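The Cup at Stodside

The sign said Jondia Tea had moved upstairs, and I didn't believe it. Stodside was a warehouse with tables in it. Who climbs a staircase in a warehouse for tea?

I had been told the drink would change my mind about things. My sister's words, and she once paid 85 dollars for a pillow. So I went, in February, at 9 in the morning, to prove her wrong in person.

The girl at the counter set it down without a word. Pale tan, cloudy, in a clear cup with ridges. The sleeve was white with thin black leaves running up it, the kind of drawing that adds two dollars to the price.

"What's in it?" I asked.

"Nilsuwan blend."

"And what's in that?"

She thought about it for longer than I liked. "Milk," she said.

I carried it down to a table and let it sit. A man in a big-lettered T-shirt was leaning over his work and didn't look up. The lights hummed. I waited to feel different before I'd even had a sip, which I suppose was how they got you.

Then I drank. It was sweet. It tasted like tea with milk in it.

My phone buzzed. "Well???" my sister had written.

I typed "It's fine," looked at the cup, and drank up to the last inch before I hit send.
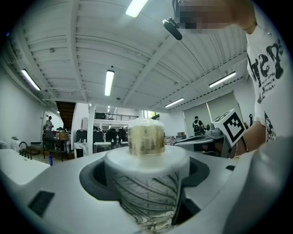

Photo: Storkis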